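FOR IMMEDIATE RELEASE

Dramum opens its doors in Flulberg with a full season of shoe making, mending and knitwear

Flulberg's old glove works has a new life. Dramum, a school for people who want to make and mend the things they wear, opens to the public on 15th May with 40 short courses, a free mending table and an exhibition of everyday shoes lent by people who live in the town.

The school fills the ground floor and first floor of the Magbanua building on the canal side, which had stood locked for seven years. The tall windows have been kept, along with the cutting benches and a goods lift that still rattles on its way up (visitors will be able to ride in it, two at a time, and we warmly suggest they do). New lighting has gone in over the benches, and the old packing room is now a kitchen with a long table where everyone on a course eats lunch together.

"I walked past this place for years wondering what was behind the shutters," said Dilek Akgül, director of Dramum. "When we finally got in last February there were still paper patterns hanging on the nails. People in Flulberg have always been good with their hands and we wanted somewhere for that to go on. You can come in with a boot that leaks and go home knowing how to fix the next one as well."

Feet first

The opening season gives plenty of room to footwear, from a taster evening on looking after leather to an eight-day course in which each student makes a pair of walking shoes to their own measurements. Students begin by drawing round their feet, both of them, as hardly anyone has two the same. They go on to shape the pattern, cut and stitch the upper, and build the sole.

Fit gets a whole day to itself. The tutors look at how people stand and walk, where old shoes have worn down, and what happens at the heel and under the arch over a long day. Students try several thicknesses of insole before they settle on one, and are asked to walk along the canal and back in each.

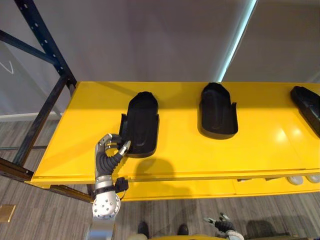
Black shoe-shaped trays on a bright yellow shelf.

Leading the footwear courses is Eduard Kolář, a shoemaker with a soft spot for heavy boots and a firm dislike of glue where a stitch would do.

"A shoe has to bend thousands of times in a day and still look after you," he said. "Once you have made one you will look at everybody's feet on the bus. I have been doing it for most of my life and I am still enjoying myself. My beginners often come in thinking they will be hopeless. Then they get the first row of stitching done and they don't want to stop for lunch."

There is also a half-day class for parents on checking children's shoes for size, and a Saturday-style family session in the school holidays, with paper, card and a great deal of tape, in which younger children design the silliest slipper they can and then try to walk in it.

Sleeves, cuffs and elbows

Upstairs belongs to knitting and cloth. Marcelle Lacroix teaches the knitwear courses, and has written a new one for the opening season entirely about sleeves. It covers how to measure an arm, how to shape a sleeve so it doesn't twist, how to knit a cuff that stays put, and how to rescue one that has stretched or gone through at the elbow.

Students need to know how to cast on and knit a plain row. Everything else is taught in the room, and yarn and needles are included in the price.
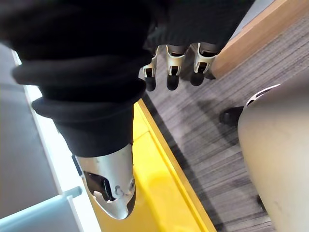 Matte black knit, with deep creases where the layers overlap.

"Sleeves are where people give up!" said Marcelle Lacroix. "They finish the front, they finish the back, and then the whole thing goes in a bag at the bottom of the wardrobe. I would love people to bring me that bag. We will get it out, have a cup of tea and work out what comes next. Some of the best jumpers I know spent a few years in a bag first."

Other upstairs courses include darning for beginners, replacing a zip, taking up trousers without a machine, and a long weekend on natural dyes that will make good use of the small yard at the back.

The mending table

Every afternoon that the school is open there will be a free mending table by the front door, with tools, thread and someone on hand to help. No booking is needed. Visitors can bring one item each, and it should be clean and dry. The table is run by Ionuț Gavrilă, who trained as a tailor and will have a go at nearly anything - rucksack straps, pram hoods and the odd tent have all come his way during trial afternoons this spring.

A town in its shoes

The opening exhibition, Pellico, takes over the entrance hall and the stairs. It brings together 82 pairs of shoes lent by residents, each with a short note in the owner's own words. There are football boots, nursing clogs, a pair of dance shoes worn through at both toes, and the wellingtons in which one lender got married during a very wet spring.

Walid Majali, who put the exhibition together, spent the winter collecting the shoes and listening to the stories that came with them.

"I asked for a few lines and people gave me pages," he said. "There's such a lot in a pair of old shoes. Someone handed theirs over and then rang me the next morning to tell me something else they had remembered. I've left space by the door so that visitors can write their own."

Pellico is free to visit and stays up for the whole of the opening season.

Visiting and booking

Dramum is at the Magbanua building, Canal Side, Flulberg. There is step-free access from the yard, and the goods lift has a modern neighbour that goes to both floors. Course places can be booked at the front desk or through the Dramum website. Reduced prices are available for students, people out of work and anyone over 60, and tea is always free.

Press visits can be arranged before the opening. Dilek Akgül, Eduard Kolář and Marcelle Lacroix are available for interview, and reporters are welcome to bring something that needs mending.

ENDS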